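Home Film Music Stage Radio Archive Letters

Search this site Enter keyword Go

A Singer Learns to Stand Still

September 15, 2002

The first thing she wanted to talk about was her feet. I had come with a page and a half of questions about Iletti, the new musical film in which she plays a ferry clerk who falls in with a traveling dance band, and I had them in what I thought was a very sensible order, starting with her childhood. She looked at the page upside down, laughed, and told me that for the whole of the first week of shooting she hadn't known where to put her feet.

"On a stage I walk," she said. "I've always walked. If the song has a long verse I'll go all the way over to the drummer and come back for the chorus, and people like it, it gives them something to look at. Then I got to Staken and they put a strip of tape on the floor and said, that's yours, you live there now. And I thought, well, what do I do with the rest of me?"

Anybody who has seen her sing will understand the trouble. She has been out in front of Wekness for most of her working life, and if you were lucky enough to catch the band at Tetteh Hall last winter (I was in the balcony, with a terrible cold, and wouldn't have missed it) you'll remember that she covered every board of that stage and a fair bit of the center aisle. Tetteh holds 3,066 people when they open the top tier, and she sang as though she meant to visit each of them at home. Film is a different business. In Iletti her best number, and I think it's one of the best any musical has given us in years, is sung sitting down behind a ticket window with one hand on a cash drawer.

She didn't want to do it that way. She told me so quite cheerfully over a plate of toast that she had ordered for both of us and then mostly ate.

"I argued for two days. I said, it's a song about wanting to leave town, surely she gets up and goes to the door? The director let me go on and on. Then we tried it my way and I got up and went to the door, and I knew by the second line it was wrong. If she can get up and go to the door, what's she singing about? So I sat back down and I was a little short with everybody at lunch."

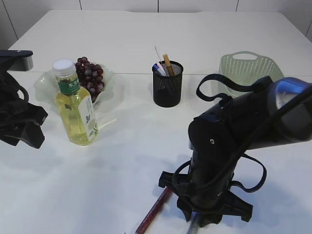 The sulk didn't last, she says, and by the afternoon she had started to enjoy the window. She found that if she kept her shoulders quiet, her voice did things she had given up asking of it. There is a low note at the end of the bridge, hardly more than talking, that she used to be able to hit when she was starting out in small rooms and that had gone missing somewhere along the way in the bigger ones. It came back in the third take. That's the take you hear in the picture, and it was sung right there on the set with no orchestra, only a pianist in another room coming through a little speaker in her ear. The strings and the accordion went on afterward.

I asked whether she'd been nervous about singing live, when so many musicals have the cast mouth along to a recording made weeks before.

"I was more scared of the mouthing!" she said. "I never sing anything the same way twice, I couldn't match myself if you paid me. They did try it. We made a nice clean recording in March and I went in front of the camera and tried to follow along, and I was breathing in all the wrong places. I looked like a fish. A nice fish, well lit. So they said fine, sing it."

It helps that the songs are good. Most of them were written by her own keyboard player, who has been with Wekness as long as she has, and there's an ease between the words and her way of saying them that you don't get by hiring a name and hoping. He had never written for a character before. His first batch, she told me, were all band songs, big and happy and the same length, and they had nothing to do with a woman who sells ferry tickets. The director sent them back with a note asking what the clerk had eaten for breakfast. He was offended for a week. Then he wrote "Return Half," the ticket window number, in one evening, and after that the rest came quickly, though two of them were dropped before shooting and one, to her sorrow, was cut after.

"It was a waltz," she said. "A silly thing about a lost umbrella. I loved it with my whole heart. It stopped the story dead, I could see that, I'm not a child. I still do it in the shower."

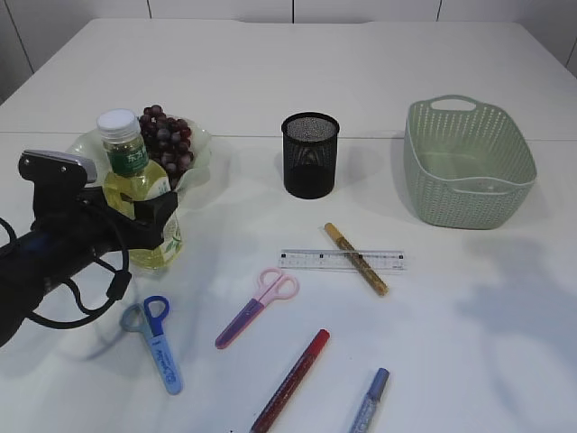 We got onto the dance hall sequence next, and here she put down the toast. It comes late, when the clerk has at last crossed the water and walks in on the band she has been hearing through the wall for half the story, and it is the one place where the film lets itself be loud. Everything before it is gray and brown, coats and wet pavement, so the dress had to do a great deal of work the moment she came through the door. They tried red, which made her look like a villain, and they tried a blue that vanished under the lamps. What the designer settled on is a yellow-green you would never pick off a rack, very close to the drink in that plastic bottle with the white screw cap, a color with some light coming through it. She hated it on the hanger. "I said, I'll look ill. And then they turned on the big lights and I looked like the only person in the room who'd been outdoors."

She is just as frank about the acting. Her one earlier picture was a comedy, made when she was very young, in which she played a singer who was more or less herself, and she watches it now (she does watch it, her nieces insist) with a cushion held up in front of her. She said yes to it in a taxi and can't remember reading the script. For Iletti she read the script five times before she called back, and the thing that kept stopping her was how little the clerk had to say.

"I counted on the words, you see. In a song you've always got the next word coming to save you. And there were whole pages where she just listens to somebody. I rang up an actress I know and asked her how you do listening, and she said, you listen. I could have thrown the phone in the river."

What she did in the end was to go and sit in a real ticket office. She spent several mornings at the landing in Staken on a stool behind the two women who work the window, saying nothing, and a surprising amount of what she does on the screen comes from them: the way the clerk tears the stub without looking at it, the way she leans in for old people and leans back for anybody who shouts. One of the two has a bit part in the crowd on the upper deck. The other was asked and said she saw quite enough of the ferry as it was.

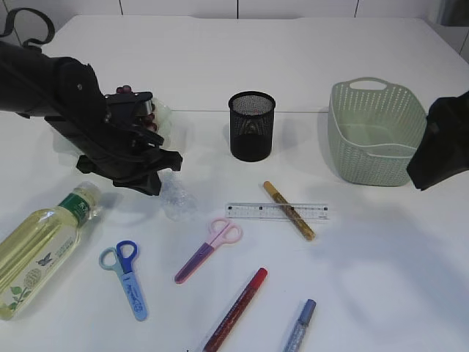
MARGERY LOFTHOLM

I wondered if the band minded her being gone so long. She took her time over this one, and poured us both more tea, and I had the feeling she'd been asked it before by people who were hoping for a quarrel.

"They minded a bit," she said. "I'd have been hurt if they hadn't. We'd never had a summer off from each other. But the bass player built a porch, and the drummer went and learned to read music, which we had all been begging him to do, and when I came back they had two new songs and they'd taken one of the old ones down a whole step for me without saying a word. I cried in the rehearsal room. They pretended to be tuning."

They'll be back at it soon. There is a run of dates in smaller houses before the winter, and she is looking forward to those more than she has looked forward to anything in a long time. The first preview of Iletti was shown in a converted chapel with 953 seats, and she stood at the back for the whole of it with her coat on, ready to leave. She says that hearing a room that size go quiet during "Return Half" put the idea in her head. She'd like to try it that way with the band, one stool and one lamp, and see who coughs.

And would she make another picture? She has been sent a few scripts already, and in nearly all of them, she says, the heroine is a clerk of some kind. There's a post office, a library, and a very gloomy one in a bank. She has turned those down politely. What she would really like is to play somebody who can't sing at all. I told her I didn't think audiences would stand for it.

"No, but think how I'd listen," she said, and asked the waitress if there was any more of the plum jam.

Iletti opens at the Staken Regal on Friday and elsewhere through the fall. The soundtrack album, which includes the lost umbrella waltz as its final track, will be in the stores the same week. Wekness will announce their winter dates from the box office at Tetteh Hall.

Contact us | Subscriptions | Copyright 2002, all rights reserved | Back to top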